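2018-07-19

Pipeline cleanup day. I exported the open deals from the CRM at 8:10 and got 557 records. Of those, 245 had no logged activity since March. I had expected the number to be bad, and it was worse than I had told Huia on Monday, so the first email of the morning was a correction to her.

Method, for when I have to repeat this next quarter. Filter one: last activity date. Filter two: next step field blank. Filter three: close date in the past. Any record that fails all three goes to the owner with a five-day notice and is then closed as "no decision." Any record that fails two goes to me for a manual look. A record that fails one is left alone. I wrote the rules into the shared doc before running anything, so that the argument would be over the rules and would happen once.

The argument happened anyway. Güven holds 70 of the stale records and objects to the closed date being used at all. His position is that the system fills in the end of the quarter by default and that reps never touch it. He is correct. I checked the field history on his accounts and most of the dates were set on creation and never edited. I dropped filter three, reran the export, and the number of records failing everything went up, as it had to with one less test to fail. He had not thought that through and neither had I until I saw the count. We put filter three back and added a condition: the date counts only if a person has edited it. It took an hour and ten minutes for one line of logic.

Manual review came to 189 records. I got through the Vadel accounts and part of Gökçe before lunch. Notes on quality:

Vadel: contact names present, titles mostly missing. Four records for the same buyer under different spellings. Merged.

Gökçe: call notes are long and contain no next step. "Good conversation, very interested" appears in nearly all of them. Interest needs a date next to it or it can't be forecast. I will raise this with İlker without making it sound like it is only his team, although it is mostly his team.

Ina: not started. 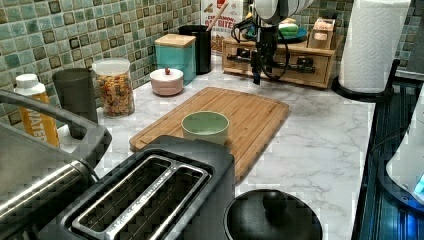
Counter, cutting board and the small green bowl.

After lunch, a call with Şükran Taşdemir at Pliltell on the renewal. It was scheduled for thirty minutes and ran forty-four. I had prepared a deck of eleven slides and used two. She wanted to talk about response time on support tickets and had her own spreadsheet, with the tickets sorted by the hour they were opened. The slow ones cluster after 4 p.m. her time, when our first shift has gone home and the second is still reading the handover. I had no answer for that and told her so, and said I would have one by Tuesday. The discount I was ready to offer did not come up. I am leaving it out of the written proposal for now.

Talk ratio on the recording was 31 percent me, 69 percent her. On the previous Pliltell call in March it was close to the reverse, and that call produced nothing I could use. Two calls are not a sample. I have added the ratio as a column in my own log and will look at it again when there are thirty rows.

One correction to make on the account record: the finance contact is Songül Taşdemir, and the two of them had been merged into a single person at some point, probably by the same duplicate tool I was praising last month. All of Songül's invoices questions were sitting under Şükran's name. I split the record by hand and moved the emails across one at a time. The tool matches on last name plus company domain. I have turned off automatic merge and set it to suggest only. I also need to go back through the Vadel merges from this morning, although I did those by eye and the phone numbers matched.

Huia replied at 3:40. She accepts the corrected figure and wants the forecast restated without the stale deals by the end of the month. This will make the quarter look thin. She knows that and would prefer a thin number to one she has to explain twice. She also asked whether the five-day notice could be ten. I said seven – partly on principle, partly because ten runs into her own deadline.

The notice text took three drafts. The final version has the account name, the last activity date, and two options: enter a next step with a date, or let it close. The first draft had a paragraph on data hygiene, which I cut. Sent to all owners at 4:55. İlker had updated six records by 5:15. Güven has updated none but has read it twice, according to the tracking.

Open items:
Support handover times, ask for the shift schedule, answer to Şükran by Tuesday.
Finish Gökçe, start Ina.
Recheck Vadel merges.
Ask whether the default close date can be left blank on new records. If the field is required, ask who made it required.
Restated forecast, first pass, to Huia before it goes any higher.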